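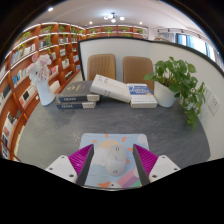

How long can a transfer sit before we have to give the fee back? Two business days from the time the sender pays, counted from our receipt and not from when the partner bank opens the file.

Minutes, transfers working group, Tuesday, 9:30 am
Small room, started a few min late, dial-in from Admont dropped twice

1. Last minutes
OK'd. One fix: the Firen contract is up for renewal in April, notes said already renewed. Corrected.

2. Stuck transfers
279 still open this morning, nearly all on the Firen payout route. Most are name mismatches: sender types a short name, receiving bank wants the full one as on the ID. Support is calling senders one by one, slow going. Asked if the form could show a warning before payment. Jonara (our form vendor) says they can do it, need the wording from us. Wording to be short, and in the sender's own language if we have it.
Fee refunds for anything past the deadline: agreed, go out automatically, sender should not have to ask. Finance wants a list first. Fine, but same day.

3. Cash pickup
3,244 pickups last month, Admont desk the busiest by far. Lines out the door on paydays. Complaint that the desk ran out of small bills, people were sent away and told to come back after lunch. Admont says the cash order is set by head office and they can't change it themselves. Head office to raise it before the next payday.
Pickup codes expire after 90 days. Several families didn't know. Add to text message? Long discusion. Agreed yes, one line, plus a reminder a week before the code runs out.

4. Exchange rate on the receipt
Receipt shows rate and fee but not the total the family gets. Has come up at every meeting. Compliance has no objection. Goes in with the next form change, bottom line, bold.

5. Yuan Road branch
Lease question still open. Skipped, paperwork not here.

6. AOB
Holiday hours for partner banks: list is out of date, two on it don't do transfers any more. Support to send a new one round.
Training for new counter staff moved to the morning slot, the afternoon clashes with end of day cash count.

Actions
- Warning text to Jonara: support, by Friday
- List of late transfers to finance: operations, today
- Cash order for Admont: head office
- Expiry line and reminder text: support drafts, compliance checks
- Holday list: support
- Lease papers for Yuan Road: bring to next meeting

Closed 10:40. Next one same time, same room unless told otherwise.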